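Box office | Regional cinema | Thread

Settling the Zuccaro numbers, since three different totals are going round. Long one, sorry.

Figures below are gross, domestic only, from the distributor's sheet and two exhibitors who still answer my messages.
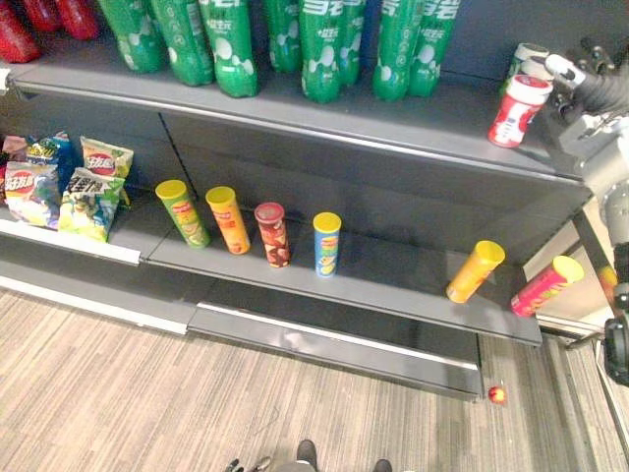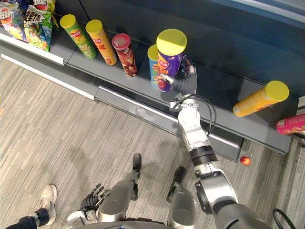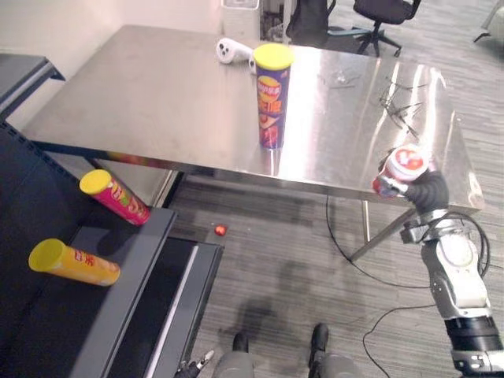 1/ Zuccaro opened in April on 500 screens and held 56 per cent of its first-weekend takings in the second. For a Natalina Rizzi thriller with no songs and no star above the title, that is a strong hold. Snacks and drinks are outside every total in this thread. A tall canister of crisps with a yellow lid earns the cinema money and earns the film none, and the same goes for green bottles of pop. One of the three totals in circulation has counter sales folded into it. Discard it.

2/ The second bad total counts paid previews twice. They were added to the opening day by the distributor and then added again by whoever made the chart. You can spot it by the opening day being larger than the next two days together, which did not happen in any circuit I have returns for.

3/ That leaves the distributor's own figure. It is net of entertainment tax in Jundale and gross everywhere else. Put the tax back and the film is at roughly 36 crore after two weekends.

4/ Will it reach 100? No. The drop on working days was steeper than for Gelow, and Gelow had a holiday in its third week. Zuccaro has Settimio Bellini's comedy opening against it and loses most of its evening shows in Flesville.

5/ Cost matters more than the round number. Sandro Sartori produced it on a small budget and sold the streaming rights before the shoot ended. Theatrical share to the producer is a little under half of net. On that basis it is already in profit – modest, but in profit.

6/ Single screens did better than multiplexes in the smaller towns, which is the reverse of Rizzi's last film. Marisa Piras, who books for four of them, put it down to the later start on the night show. I have no data either way.

7/ Overseas is not in yet. Rawan Kassab has the Gulf returns and will post them when the second-week sheets are complete. Please don't add her first-week number to my two-week number.

8/ Correction to 3: the tax adjustment covers Jundale city only. The outlying screens report gross already. The total does not move enough to change the rounding.

Related
Gelow: final domestic total and territory shares
How paid previews are counted
Gross, net and share: a short glossary
Bellini comedy adds morning shows in Flesville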